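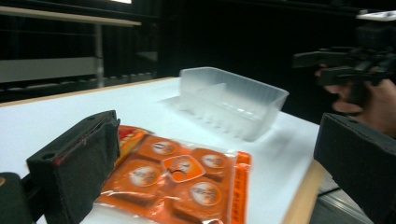
View from the left gripper: snack package between the jaws, tray behind it, the other hand-held unit at upper right.

November, notebook entry, bench 2

Goal for the session: keep recording the two-handed tray task for the Dromwood demo set. One person, one gripper in each hand, pick up a snack package off the white table and put it in the translucent tray. The plan calls for 200 good demonstrations. We had 100 at the start of the session and I got 36 more that I am willing to keep. Notes are in the order things came up, so they jump around a bit.

Setup

Same table as last time. Black curtain up behind it. I set the table height with the spacer block and did not touch it afterward. If you move it, write it down, since the last height change cost us a whole batch that would not line up with the earlier ones.

Both units charged overnight. Firmware unchanged. Clocks synced at the start and again after lunch. The drift at the second sync was small enough to leave alone, but I logged it in the sheet anyway.

Mapping pass done before the first take. The first attempt at it failed because I went too fast past the curtain, where there is very little for the tracker to hold on to. Second attempt I kept the units pointed at the shelf side for most of the sweep and it closed fine. Suggest we make that the standard way: start facing the shelf, sweep slowly over the table, finish facing the shelf again. I taped a note to the charger.

The task as I am doing it

Left hand picks, right hand steadies the tray. The order I settled on:

Both units start back from the table edge, jaws open.
Left comes in low over the package and stops.
Right comes in and takes the near wall of the tray.
Left closes, lifts, carries over the rim, opens.
Both back out to the start position and hold still for a moment before the stop press.

The stop over the package is not really needed to do the task, and Azra asked if we should take it out. Her worry is that the policy learns to hover. I see the point. For now I have left it in but kept it short, and I marked the takes where it ran long so they can be filtered. We can train with and without and see.

Foam jaws

These are the foam-padded jaws, swapped in for the bare printed ones. With the bare ones the package kept sliding out when I closed on a flat part of it. The foam gives enough grip that I can take it by the middle and not hunt for an edge. Downsides: the foam picks up lint, and it is thick, so the opening between the jaws is smaller than what the old calibration file says. I redid the width calibration with the foam on. File is saved under the Solard folder with "foam" in the name. Do not use the old one with these takes.

Azra thinks the foam will compress over time and the closed reading will creep. I took a closed reading at the start and another at the end and put both in the sheet. I will keep doing that each session so we have something to look at.

The package

Wrappers are a pain for this. They are shiny, they wrinkle differently after every grasp, and the highlights move whenever the wrist turns. That is more or less why we picked one, but it makes for some odd failures. A few things I noticed:

If I drop it into the tray from too high, it lands on the divider and stands up against the wall. I count that as a pass if it stays below the rim and a fail if it sticks out. Wrote this rule on the sheet so we both score it the same way.

After a lot of takes the wrapper goes soft and folds around the jaw. Then it does not let go cleanly when I open. I changed to a fresh one partway through, and releases got better right away. We should log which package is used in which take. I started a column for it.

Starting pose matters more than I thought. When I place it by hand between takes I tend to put it down the same way every time. For the second half I used the random pose list Azra made and turned it to match. Slower, but the spread is much better.

Tray

The tray is empty at the start of every take. It is light and slides if I bump it, which is the reason for the second hand. I tried some takes early on with the right hand only hovering near the tray and not holding it, to see if it could be skipped. It could not. The left jaw caught the rim on the way in and pushed the tray back far enough that the release missed. Those takes are kept in a separate folder as failures, not deleted.

Also tried holding the tray by the far wall. Bad idea, the right unit ends up crossing the left camera's view right when the left jaws need to see the package. Near wall only.

Motion and blur

Went through takes at midday with Azra on the big monitor. The right unit is blurred in the left camera more often than I would like when it is on its way in. My hand speed is the cause. I slowed the approach down for the afternoon, and what I checked looks cleaner. The tradeoff is longer takes. Azra's view is that the robot arms cannot follow my morning speed anyway, so the slow ones are closer to what we will be able to run. Agreed to treat the afternoon pace as the target.

I tried a metronome click in one ear to hold the pace. It worked but it gets tiring. Will try again with a slower click.

Rejects

I threw out 4 takes for tracking jumps, all when I let the left unit turn toward the curtain at the end. The rest of the rejects were my own mistakes: pressed stop before I was back at the start position, or forgot to press start on the right unit. The start press needs to be one button for both. I have asked Nikolaidis for that twice now. Until then, watch both lights before moving.

Replay check

Ran a few takes back on the arms at the end, slow speed, no tray the first time. Left arm path looked right. Right arm came in a little low against the table and I hit the stop before it touched. Went back and found I had the table height wrong in the replay config - it still had the value from before the spacer block. Fixed it, ran again with the tray, and the right arm took the wall where it should. The left arm closed on the package and lifted it, but it released a bit early and the package ended up leaning on the rim. By our rule that is a fail. I think it is the foam width again and the replay is reading the old file. Did not have time to confirm.

Wrist strain

The left unit is heavy out at the front and after an hour I start to let the nose drop. You can see it in the pitch numbers. Take a break before that happens. Swapping hands does not help since the roles are fixed. If Tosville wants the full set by the end of the month, we need two people trading off, and whoever takes the other half should do a few practice takes first and throw them away.

To do

Confirm which width file the replay loads.
Filter on hover length and send Azra the take list.
New foam strips on order, do not peel the ones that are on.
Log package changes from the first take next time.
Ask about the single start button again.
Azra to add tray poses to the random list. At the moment only the package moves.

Data copied to the lab drive and to the backup disk at 5:40 pm. Counts match on both. Units are on the charger.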